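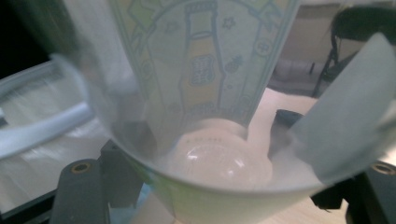
Girkunetti Sensory and Consumer Research Unit, Itamberg Campus

Call for Participants: Packaged Novelty Cups and Printed Inserts

The Sensory and Consumer Research Unit is seeking adult participants for a study of how people handle, open and describe small packaged goods sold in clear plastic cups. The study runs through November at the Itamberg campus and forms part of the Fikre project on packaging and first impressions.

What the study covers

Many novelty and gift items are now sold in transparent cups that combine a printed paper sleeve with several small objects set in a white filling. The unit wishes to learn what people notice first, how they read line drawings such as bottles, stars and fruit, and what they expect the contents to be before touching them. Participants are not asked to taste anything. No cup used in the study contains food or drink intended for consumption.

What participants will do

Each participant attends one session in Room 866. A session lasts 100 minutes, including a short break. Participants will look at a series of cups, write down their expectations in their own words, remove the contents onto a tray and complete a printed questionnaire. The final part is a recorded conversation with a member of the research staff. Only sound is recorded during this part. Participants may decline to answer any question and may withdraw at any time.

Who may apply

Applicants must be 18 or older and able to read and write English comfortably. Normal or corrected vision is required. Persons with a known skin sensitivity to powders, foams or fragrances should not apply. Current employees of packaging or toy manufacturers, and members of their households, are not eligible. Previous participants in the Lurnico labeling study may apply, provided that they did not take part in its second round.

Compensation

Participants receive a gift card at the end of the session. Parking in Lot C is free on presentation of the confirmation letter. Travel costs are not reimbursed.

How to apply

Application forms are available at the reception desk of the unit and from the study office, extension 2605. Completed forms should be returned in person or by campus mail to Joni Ikonen, Study Coordinator. Applicants will be contacted by telephone to arrange a time. Sessions are held on weekday mornings, with an additional evening session on Tuesday.

Personal information is stored separately from study responses and is used only for scheduling and payment. Questions about data handling should be directed to the study office before the consent form is signed.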